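In praise of the boring gripper

I spent most of last winter convinced that the gripper I was building in our shared workshop needed more cleverness in it. More joints, a softer skin on the fingertips, maybe a wrist that could roll. I had a spreadsheet with 164 parts in it and a very patient partner at home. By April I'd thrown nearly all of that out, and I've been a happier builder ever since, so let me make a case for keeping things plain.

My first hand was a kit from Tradik, three curved fingers and a tangle of tendons, and it looked gorgeous on the bench (everyone who walked past wanted to shake it). It could also go out of tune overnight. I'd tighten it on Monday evening, come back after work the next day and find one finger sulking. I spent more hours on the tendons than on anything the hand was supposed to pick up, and when I priced a replacement from Pusano it came to $3,816, which is a fair whack of money for something I mostly wanted for fiddling with small household objects.

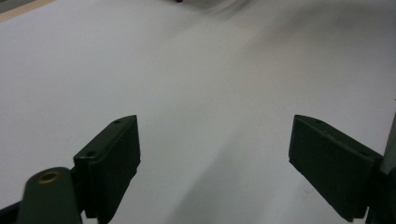 Two fingers and a straight line of travel will get a home builder a lot further than the catalogues let on. I know that sounds grumpy, but think about how much you do in a day with just a thumb and one finger: keys, teabags, coins, the lid of the jam. Blocky green fingers with flat faces and a couple of screw holes in the top are about as glamorous as a doorstop, and I love them! If the tip is the wrong shape you undo the screws, print another and try again before the kettle's boiled. With a hand full of tendons you'd be booking off the weekend. Even the colour grew on me, a sort of dark olive, like something out of a garden shed.

There's a fair argument on the other side and I hear it often. Folks say that simple jaws teach you simple habits, that you end up choosing only the jobs your gripper can do and calling it progress. I think there's something in that. I've certainly walked around a task more than once and picked an easier one. But I'd sooner be limited by a tool I understand than by one I'm scared to take apart, and when a job does beat me I at least know which bit to blame.

The other thing I'd push for is holding the gripper yourself for a good long while before you go anywhere near motors on an arm. It feels like cheating. You've got a perfectly good hand and you're using it to carry a worse one. But your own wrist is the best test rig in the building, and you find out very quickly that coming at something from the side feels nothing like coming down on top of it. 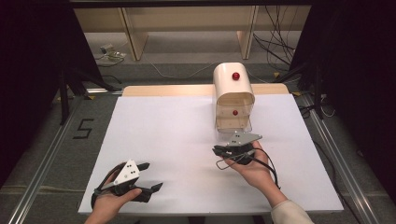

Two hand-held grippers, and a container with a red button on its front and a ball behind the clear plastic.

Awkward little objects are where I'd put my effort, too. A wooden cube is a lovely thing to pick up and teaches you next to nothing after the first 12 goes. Give me a button, a lid, a ball that wants to roll away. I wrote as much on the Multgate forum and got a long and rather cross reply telling me to standardise my test pieces, and maybe I should, though I notice my kitchen has never bothered to.

So if you're pricing parts at the moment, start small. My current pair of jaws cost $886 all up, including a De Haan bearing set I didn't need and two rolls of filament I ruined by leaving them beside the sink. Spend whatever's left over on screws. You'll drop half of them.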